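Pletis perception and planning stack
Progress report to Fernach, work package 2, April
Prepared by Vasanthi Sivakumar

Status
The grasp planner now reads two-gripper demonstrations directly. The April import added 2,541 episodes from kitchen and dining tables. Of these, 600 are labeled with contact phase for each gripper. Time alignment between left and right streams is handled by the Isska module, which replaced the manual offset table.

Perception
Rim detection was retrained on nested and tilted tableware. Glossy tablecloths still produce false edges where window light reflects, and printed plate rims are sometimes split into two objects. A filter for the first problem is in review. The second is open.

Planning
The bimanual policy runs at 16 Hz on the Klinhom controller. Current work covers cases where one gripper holds a pot by the rim and the other works on bowls stacked inside it.
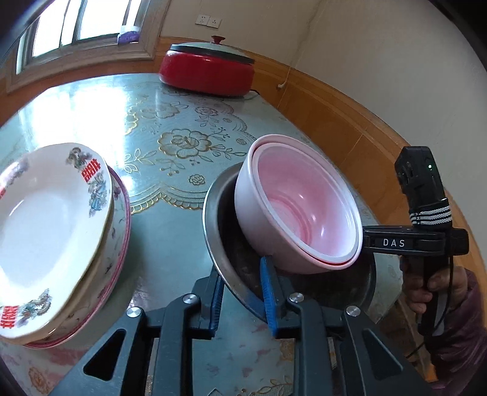 Next period
Label a further 40 episodes with dark metal cookware. Merge the reflection filter. Freeze the planner interface before the hardware trial.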